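Gripper comparison, second round. The first round was with the parallel fingers from Foltton, and some of you asked me to continue, so I continue. I will write it in small pieces.

The question is simple: for picking mixed plastic items out of a gray bin, do we stay with the fingers or do we move to the suction tool from Rolosov? I had no strong opinion before. Now I have a small one.

Rules of the test. Same arm, same bin, same items for both tools. 600 picks with each tool. A pick is good only if the item arrives in the second box and does not fall on the way. Kai-wen Choi wrote the rules and I did not change them, although I wanted to two times.

Fingers: good with bottles that lie in the middle. Bad at the walls. When a bottle touches the wall, the finger needs a space that does not exist, and the arm pushes the item along the wall like a broom.

Suction: much better at the walls. It comes from the top and does not ask for space. But it does not like curved and soft plastic. The cup closes, the pressure looks fine, and then in the lift the plastic bends and the item is gone.

We tried 4 cups. The softest one was the best for bottles and the worst for flat pieces, where it leaves the surface during fast moves. I use now the second softest. Priit Zariņš says I should go one size smaller also. Maybe he is right, I did not test it yet.

Cables. I must complain about the cables. The hose is stiffer than the black wires, so the two do not bend in the same way when the wrist turns. If the loop is too short, it pulls at the last joint. If it is too long, it goes inside the bin before the tool does. I lost nearly 9 hours with this.

What helped: one strap high on the arm, and a wide free loop at the wrist.

My small opinion: suction for this bin, with slow lift for bottles. For bins with mostly boxes I would want to repeat everything. The numbers come in November, when Inmaculada Carretero has checked my table.

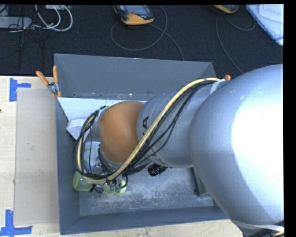 Milagros Vidal
Test engineer, grippers and tooling, Sirnis
8 Sep 2018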